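Status: in use at the Wendport returns hall since March. Maintained by Ifeanyi Odukoya. Questions about staffing notes go to Lucimara Trindade.

# Nullau crate handling set

Recordings and shift notes from the crate stations at Wendport, where part of the sorting and put-away work moved from people to a two-arm robot cell. The set has two halves: camera recordings of the cell at work, and written notes from the people who work the same stations. Either half can be used alone, but most of the questions we get need both.

## Contents

| Part | Count | Format |
|---|---|---|
| Episodes | 2297 | video plus joint log |
| Shift notes | 91 | plain text |
| Task types | 11 | listed in `tasks.csv` |

An episode starts when the operator releases the cell and ends when the arms return to rest. Episodes stopped by hand are kept and carry `stopped=1`. Do not drop them by default — they are where most of the shift notes point.

## Views

Each episode has a head view and at least one wrist view. Timestamps are shared. The wrist views tilt with the arm and have not been leveled.

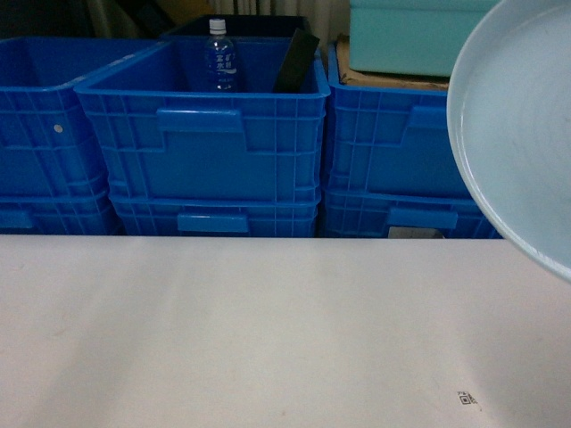
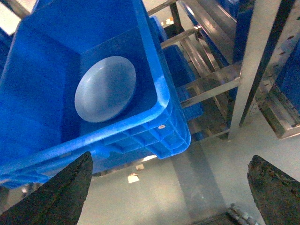 *Blue crates at the station: head view over the tabletop (first), wrist view next to the steel rack (second).*

Crate contents are mixed on purpose. Bottles, dishes, flat boards and lids come through together, and the set does not try to balance them. Item labels were added by hand from the head view. If an item can only be seen from the wrist, `item_label` is empty.

## What changed at the station

Before the cell, a station had two people: one at the table and one at the rack. The rack job meant lifting crates to the upper rails for a full shift, and it was the job people asked to rotate out of. The cell took over the rack job first, then some of the table work.

The current arrangement:

- One operator covers two stations, with a 20 minute limit on continuous monitoring.
- Mixed or damaged items are still sorted by hand.
- Operators may stop the cell without giving a reason. The stop is logged by station, never by name.
- Rack restocking happens between runs, with the arms locked.

Nobody was let go in the move, but hours shifted. Evening shifts lost a position, and the people who held it went to inbound or to the Teixeira building. Several notes say the new job is easier on the back and duller. Several others complain about noise from the arm brakes. Lucimara left these as written, apart from removing names.

Pay grade for operators was still under review in July. The notes from before that month mention it often, and they should be read with that in mind.

## Known problems

- Wrist video drops frames when both arms move at full speed. Affected episodes have `gap=1`.
- Reflections off the steel rack confuse the depth estimate. Use the raw video near the posts.
- `crate_id` was reused after the label change. Join on `crate_id` and `period` together.
- Nearly all the shift notes come from day shifts. Nights are thin, and we would not draw conclusions about them.

## Loading

```
python load.py --root ./nullau --view head --include-stopped
```

The loader writes an index next to the data on first run. Delete it after changing `tasks.csv`. The Besident export script reads the same index and will fail without a useful message if it is stale.

## Access

Video is open to all site teams. Shift notes need a request to Lucimara, who checks with the station leads before releasing them. They may not be used for individual performance review — this was a condition of collecting them.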